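Village Help Board > Food Groups and Shared Buying
Reading time: 2 min

Weighing out veg into crates: how do you all handle the crate weight?

Orvokki Koskela
Hello all, I hope somebody can put me right. Our little food group in Flirkdale has moved into a bigger room, which means I've finally got a proper packing corner to set up after years of balancing everything on a windowsill! We pack potatoes, carrots and onions for our members, and I've been given a shop-type scale with a flat metal tray, along with a stack of plastic crates. My trouble is that the crate adds to the weight, and last month one family had their onions short by nearly a whole crate's worth, which I felt dreadful about. Do you weigh the veg loose on the tray, or leave it in the crate and take something off? And which side does the crate go?

Kerttu Tikkanen
Hello Orvokki, and well done on the new room. We had exactly this muddle at Pristorik when we started, so please don't feel bad about the onions. What we do is put the empty crate on the scale first, press the tare key, wait for the display to go back to zero and then fill it. If your crates are a mixed lot, do it afresh for each one, as they can differ more than you'd think (two of ours that look like twins are 800 g apart in a damp February, mud included). Do check the crate sits clear of the table all round, too. I keep mine on the left and the scale right beside it, so there's very little lifting.

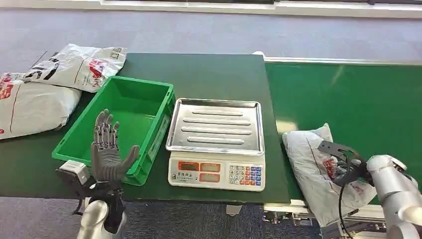 Crate and scale side by side on the packing table, with the conveyor over to the right.

For loose things like carrots you can weigh straight on the tray and tip them in afterwards, and a raised rim does help to stop them rolling off. I wouldn't try it with onions, mind you, they go everywhere!

Nurmi
just write the weight on each crate in marker and subtract it. works fine

Tags: weighing, crates, veg shares, packing
Contact us | © Village Help Board | Back to top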